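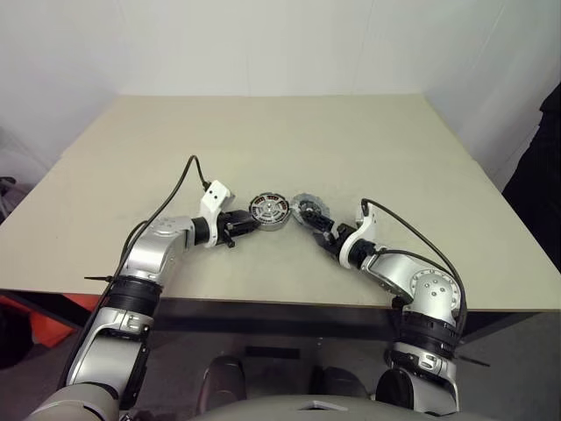 1/ Planning a two-arm cell on a small shop's money

Okay, I promised a few of you I'd write up how we're budgeting for the assembly bench, and I have a cup of tea and a quiet hour, so settle in. The job is bringing motor parts together, a stator with its copper windings in one gripper and a round toothed part in the other, and it has taken up most of my summer!

2/ First thing I'd tell my past self: the arms are the easy line on the spreadsheet. You ask for a quote, you get a number, you wince, you type it in. Everything between the wrist and the part is where our first budget fell over. Brackets, gripper fingers, cables, spare cables, more spare cables (I'm serious, order them with the arms).

3/ We had quotes from Ullaria and from Rosex, and they were so different in layout that it took me a whole evening to line them up. Ullaria puts the grippers in the main price and charges for training. Rosex does it the other way round. Please make your own table and force both quotes into it before you fall in love with either one.

4/ Fingers! A stator is a lovely thing to look at and an awkward thing to hold. You want to grab the metal ring and stay well away from the windings. We had budgeted for one set of fingers per gripper and we're now planning on 4 sets in all, plus a little money for reprints when we change our minds. We will change our minds.

5/ Vasylyna Dmytriv, who runs our winding line and has more patience than I do, asked me what happens when we switch motor sizes. I had no line for that. So now there's one called "changeover", and it has 7 items under it, and I'm a bit embarrassed at how long it sat missing.

6/ The table. I know, I know. But when two parts have to meet in the air with a small gap between them, I want whatever is underneath to stay put, and a wobbly bench will eat your setup hours. We priced a plain, pale, matte top on a stiff frame and moved on. Matte was my one fussy request – glare gives me a headache by lunchtime.

7/ Hours, then. I've put in 40 for setup and teaching positions and I suspect that's thin. My old boss at the Van Dusen shop used to double whatever the engineers told him and I used to think he was being rude about us.

8/ For small stuff (cable ties, sleeves, screws, labels) I've set aside $345. Somebody upstairs asked if that could be trimmed. It could, and then I'd be buying ties out of my own pocket again, so it's staying in!

9/ Still open: whether we take the service plan from Umen or keep a spare gripper on the shelf. I lean toward the spare. If you've run a pair of arms through a full year and kept track of what you spent on upkeep, I would dearly love to see your numbers, even messy ones. Our request goes in by December and I'm still moving rows around.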